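Fevereiro, quase sete da noite

Dia comprido. Orçamento da Direo chegou de manhã, 1000 por par de dedos, fora o frete. Caro. O Tharindu acha que dá para pedir à Verkham por 800 — mas prazo de 12 semanas, e aí já passou a primavera. Os pretos que temos hoje parecem gastos ou empoeirados por dentro e nas pontas, vi isso outra vez com a garra parada dentro da caixa azul.

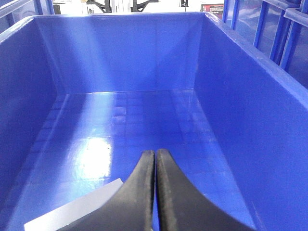
## Contas

- dedos: dois pares, decidir fornecedor até o fim do mês
- caixas: mais 5, com fundo liso se houver (o quadriculado brilha demais com a luz de cima)
- estante: pedir preço à Abeysekara, só o modelo em inox
- Broltwood não respondeu. Ligar amnhã

A Josefina Benítez quer a lista fechada antes de eu falar em segundo braço. Tem razão, acho. As caixas já ocupam a estante e ainda há a pilha alta ao lado, e se vierem mais tenho de saber onde as ponho. 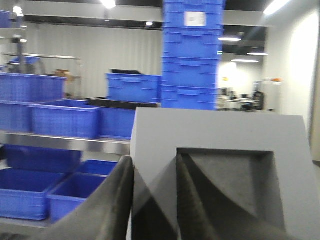 Também não sei se peço tudo igual ou umas com divisória, que para peça pequena dão jeito. Perguntar ao Tharindu. E o seguro do braço, esqueci compeltamente — ver se entra nesta conta ou na outra.

Jantar. Depois refaço a folha.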